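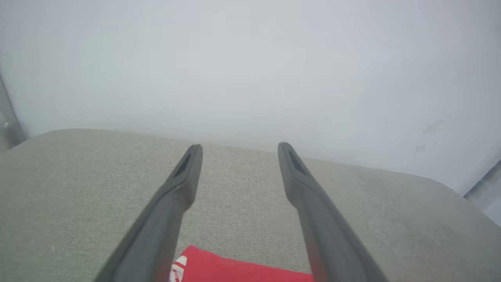 Section 4. Looking after the woven seat cushion

These instructions apply to the fixed and loose seat cushions in the Kanivo range of chairs and sofas. Please read them through before you use any cleaning product for the first time.

4.1 Before you start

Take everything off the seat. Clothes, towels and folded covers can leave colour on a pale fabric if they are left lying on it, and red and dark blue are the worst for this. New garments should be washed before they are put down on the cushion for any length of time.

4.2 Weekly care

1. Fit the soft brush to your vacuum cleaner and set it to low suction.
2. Work from the back of the seat to the front, following the weave.
3. Go along the rear rim with the narrow nozzle – crumbs collect where the cushion meets the back.
4. If the cushion is loose, turn it over and repeat.

Note: The weave is speckled. Check a mark in daylight before treating it, as some flecks are part of the yarn.

4.3 Marks and smudges

1. Brush off any dry dirt.
2. Mix 2 teaspoons of mild washing-up liquid into a litre of lukewarm water.
3. Try the mixture on the underside first and leave it for 8 hours. Do not go on if the colour changes.
4. Dampen a white cloth, wring it out well and dab from the outside of the mark inwards.
5. Dab again with clean water, then press with a dry towel.
6. Leave to dry fully before sitting down.

Caution: Do not use bleach, solvent or a steam cleaner. Do not rub. Rubbing raises the fibres and leaves a patch that will not brush out.

Caution: Never use a coloured cloth on damp fabric.

4.4 Keeping the shape

Plump loose cushions by hand and swap them round every 4 weeks where the model allows. The rim softens with use and will look more rounded than when new. This is normal and is not covered by the guarantee.

For replacement covers quote fabric reference 562. See Section 5 for zip and piping repairs.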